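Subject: Re: [skavley-pantry] Summer hours and the produce problem
Date: 30 March 2026

Hi all,

Sorry to take so long getting back on this. I read the message when it first came through, started a reply, got pulled away, and then found the draft sitting there this morning with one sentence in it. So I threw that out and started over.

The earlier message said:

> Before we print the summer flyer I'd like to hear from everybody
> who works the Skavley pantry. Right now we're open mornings only.
> A lot of the families coming from the Benmoussa apartments work
> early shifts and can't get to us before we close. Would we have
> enough hands to add an evening starting in June? Also, the greens
> from Flernus Farm keep arriving the day after we hand out, so
> they're wilted by the time anybody gets them. Does it make sense
> to move the pickup, or move the handout? Please write back to the
> whole list so we all see the same answers.

Okay, evenings first. I'm all for it and I'll sign up right now. I've been on the door for the last two summers and I can't tell you how often somebody pulls up while we're stacking the tables. They've come straight from work with kids in the back seat, and I end up handing them a bag of whatever I can grab through the side door. It always feels lousy. They should get to pick out their own stuff like everybody else does.

My vote would be 4 to 7, one evening a week, and keep the mornings just as they are. I know there was talk of swapping a morning out to save on hands, but please don't. The older folks who walk over count on that, and a couple of them have told me they don't go out after supper at all.

We do need to think about the cold stuff. If we open late on the same day as a morning handout, the milk and eggs have to go back in the big fridge in between, and that fridge is already packed to the point where the door pops open on you (you've all met the bungee cord). If the evening falls on a different day we skip that whole problem.

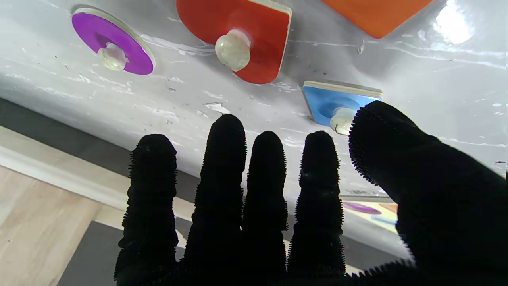
And somebody has to lock up. I can do it most weeks. I'm going to be at my sister's for part of June though, so I'd want one other person with a key and the alarm code before we promise anything on a flyer.

Now the greens. I called the farm office at Flernus and had a nice long talk. They pick early and their truck makes a loop, and we're the last stop on it. They can't change the loop before the season starts. What they can do is leave our crates in their cooler overnight if one of us drives out to get them. It's 11 miles each way, mostly county road, and pretty easy except for the bit by the quarry where the trucks come out.

So I'd say move the pickup and leave the handout alone. Changing the handout day means new flyers, new signs, calling the school, and half the families showing up on the old day anyway – we did that once and I was still apologizing for it at Thanksgiving. My wagon holds a fair number of crates with the seats down. I'd be happy to trade off with anybody who has a pickup or a van. Gas is on me when I drive, don't worry about a receipt.

While I'm at it, the Jindodix sign-in program is acting up again. It keeps making a second record for people if you type the apartment number in a different spot. Last time we had more than 30 doubles, and that throws off the monthly report and makes us look like we served people we didn't. Until it gets fixed, could whoever is at the table search by phone number first? It's slower, I know. The line doesn't seem to mind as long as the coffee is out.

Oh, and we're down to almost no paper bags. I've got a stack at home that I'll bring, but if you have any under the sink, toss them in the car. The ones with handles go first. No plastic ones please, we still have that whole closet full.

One more thing on the flyer. Can we put the Spanish on the front this year, right alongside the English, same size? Last year it was on the back in little type and people didn't turn it over. I'll gladly help with folding, just tell me where to be.

I can do a call on any of this if that's easier, evenings are best for me. Otherwise I'll keep an eye on the list – and if you want to take a turn driving out to Flernus, write back and say which weeks so I can start a sheet.

Thanks everybody, see you at the tables.

From the door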